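Kodamex Driver Library Cleanup
Progress report for July
Prepared by Yiran Cao for Erzsébet Szalai, Birport office

Where we are

The scanner and label printer drivers have been moved off the old file share and into the managed library. The remaining work is in three areas: the point-of-sale printers at Plavbridge, the older network adapters, and the uninstall script that support has been asking for. We expect to close the first two by the end of next month. The script will take longer, and the reasons are given below.

The library now holds 1914 driver packages. Each one has a vendor name, a version number, the operating systems it was tested on, and a checksum. Packages that could not be matched to a known device were moved to a holding folder, where they stay until Shuzhen Ye has gone through them. They are not offered to users.

Work finished in this period

Duplicate packages. The old share kept a full copy of a driver every time someone repackaged it, often with only the folder name changed. Liviu Bratu wrote a comparison tool that reads the contents and ignores the name. It removed 75 duplicates from the printer section alone. The audio section is next.

Signed installers. Every package released since the last report carries a valid signature. Users at the Karam site no longer get the unknown publisher warning when they plug in a label printer. We still see it with one older card reader, where the maker stopped issuing signed files. We have asked purchasing whether those readers can be replaced.

Rollback. If an update fails, the previous driver is restored at the next restart. We tested this on 18 laptop models. On two of them the touchpad did not come back until a second restart, and a note on this has been added to the support page.

Test bench. The bench at Birport is set up and can be booked between 8:30 a.m. and 5 p.m. Devices should be signed in and out on the sheet by the door. Please return cables with the device they came with.
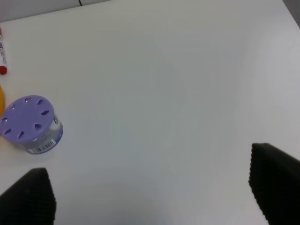
Problems and delays

The Plavbridge printers are the main delay. They use a driver that installs its own print monitor, and the monitor stays behind when the driver is removed. Installing the new package on top of it leaves two queues with the same name, and jobs go to whichever one was made first. Bleddyn Griffiths has a manual fix that works, but it takes a technician at each counter. It can only be done while the store is closed, so it has been limited to Saturday evenings.

The uninstall script depends on the same fix. Until we know which registry entries can safely be removed, we do not want to give support a tool that clears them on its own. A first version that only lists the entries, without removing anything, is ready for support to try.

The network adapter work lost several days when a vendor pulled its download page and put up a new one with different version numbers. Old and new numbers have been matched by release notes where we could find them.

Help desk tickets

Tickets tagged as driver problems came to 42 for the month. Most were for wireless adapters after the last system update. The fixed adapter package went out in the final week, so its effect will not show until the next count.

Next steps

Finish the Plavbridge counters and retire the old package.
Run the comparison tool on the audio and video sections.
Review the holding folder with Shuzhen.
Get an answer from purchasing on the Karam card readers.

Decision needed

We would like approval to shut off write access to the old share. A few people still save packages there out of habit, and each one has to be moved by hand. Read access would stay on until the library work is closed.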